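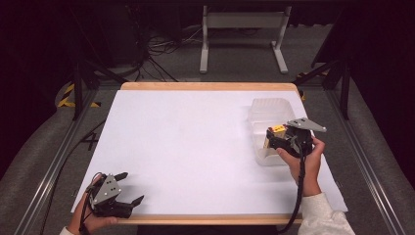
Slow hands make good data, Pilar Salinas kept telling people at the table, and by lunchtime half the queue was saying it back to her.

pultgate-open-day
README and data card, version 3

What this is

Recordings from the open day at the Pultgate workshop on Friday, January 29, 2021. Visitors took a pair of hand-held grippers and moved small objects in and out of a plastic tub on the white table. We recorded what they did, tidied it up and put it in one folder so that other people can use it. We had a wonderful day and it shows in the data, for better and for worse!

There are 86 sessions in the release. Each one is a single visitor having a single go, from picking up the grippers to putting them down again. Some people were done almost at once. One session runs to 600 seconds, and we left it whole because the person simply didn't want to stop (nor did we want to stop them).

What the task was

Take an object with one gripper, carry it to the tub, let go. Then do it the other way round, tub to table. The other hand was free to help or to do nothing. Most of the objects are small and blocky, the yellow one being the favourite by a long way, and you'll meet it over and over in the files.

We gave no training beyond a short chat. People were told to squeeze gently and to keep their wrists loose, and that was it. If you have only worked with recordings by trained staff, expect more wandering, more second tries and a good deal more personality.

What's in the folder

sessions/ holds one subfolder per visitor, numbered in the order of the day
sessions/NN/head holds the view from above the hands
sessions/NN/left and sessions/NN/right hold the views from the two grippers
notes.txt holds our remarks, typed up the same evening and not very consistent
splits/ holds the suggested training and test lists

The two kinds of view are good at different things. From the head you get both hands and the reach across the table. The gripper cameras give you the fingertips and whatever lies between them, often with only a piece of the tub showing.
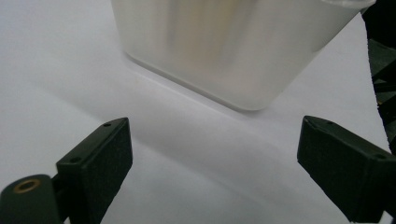 Please don't throw away the approaches, Mehrangiz Mohammadi wrote after trying version 2, where we had trimmed every session to the moment of the grasp. Fair point. The open fingers coming up to the tub are now back in, and we think they may be the most useful part of the set. You can see people making up their minds.

Known problems

The tub is see-through but cloudy, so its edges come and go with the light. Anything that hunts for outlines will struggle. The white table doesn't help much either, and shadows can be stronger than the thing that casts them.

Cables trail from the grippers and get into the picture. We haven't masked them.

Sessions 3 and 5 have a short gap in the left gripper view. The head view is complete for both.

Left-handed visitors are in there but we didn't write down who they were. We should have. Next time there will be a box for it on the sheet.

Consent and faces

Everyone signed a form before touching anything. The release has no sound, and we went through the head views by hand to take out passing faces. If you spot one we missed, write to Eamon Cullinane and it'll be gone the same day.

Using it

Free for teaching and research. Please name the Pultgate workshop if you publish something, and do send us a copy, we love getting them. The test list was drawn up by visitor, so no one appears on both sides of the split. If you make your own, please keep to that.

Changes

Version 3: approaches restored, notes.txt spelling fixed in places
Version 2: trimmed sessions, new split lists
Version 1: everything as recorded, now withdrawn

Thanks to Pouran Khosravi for checking the session numbers, and to all the visitors who queued in the cold.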